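Setting the Table at Hiltville
Student robotics program puts simulation at the centre of its training year

At four o'clock most afternoons, the former typing room at Hiltville Secondary College fills with students who have come to practise one household chore. They are members of the college's robotics program, and from March until the end of the competition season their task is to teach a robot arm to clear a table.

The program was established by Halima Kirui, who teaches mathematics and digital technologies at the college. In its first years it followed the usual pattern for a school club, with kits of wheels and motors and a maze to be solved by the end of term. The change of direction came when the college entered Skidska, an interschool competition in which teams write the control software for a robot arm and submit it to be run on a set of household tasks. Entry is by software alone. Every school works with the same simulated arm, the same rooms and the same crockery.

"A school of our size could not have entered a contest that required its own arm," Ms Kirui said. "Here the students begin from the same position as everyone else, and the work they hand in is judged on its behaviour."

This year's team has 42 members, drawn from Years 8 to 12. They are divided into small groups, each responsible for one part of the task. One group works on locating the dishes, another on moving the arm towards them without striking the table, and a third on the contact itself, where the fingers of the gripper meet the object. A fourth group keeps the records. It is less popular at the beginning of the year, but Ms Kirui regards it as the most valuable training the program offers. 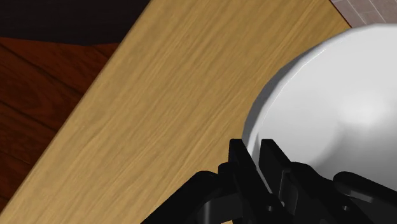
Bowls have occupied the contact group for much of the season. A mug offers a handle and a plate offers a rim, but a wide bowl has a curved wall that gives two flat fingers very little to hold. An approach from the side may push the bowl along the table, while an approach from above demands that one finger pass inside the rim and the other remain outside it. The students have written both methods and continue to debate their merits, at times well past the hour at which the building is meant to be locked.

The records group had logged 3,573 attempts by the middle of the season, of which 1,434 were classed as successful under the competition rules. To count, a dish must be lifted clear of the table, carried to the marked area and set down upright. Each failed attempt is given a short written cause, and the list of causes is read aloud at the start of the following session.

Much of that procedure was introduced by Wenche Hägglund, a retired controls engineer who joined the program as a mentor two years ago. She asks that no group alter its code until it has run the existing version enough times to know how it behaves - a rule that students find slow at first and later apply to one another with some severity.

"They want to fix the last thing that went wrong," Ms Hägglund said. "I ask them to look at the whole log and fix the thing that goes wrong most often."

The college meets most of the cost from its general budget. A grant of $1,000 from the Rutkowska Fund paid for two additional graphics cards, which allow several groups to run their trials at the same time.

Final submissions close at the end of next term. Before then the team must join its separate pieces of software into a single program, a stage that caused difficulty last year when two groups were found to be measuring distance in different units. A shared style guide, written by the Year 11 students, is now pinned beside the door.

Related items
Hundodetti: a primary school builds its first line-following robot
Library extends evening study hours
Year 10 students present bridge designs to council
From the archive: the last typing class at Hiltville
Enrolment information evening: what families should bring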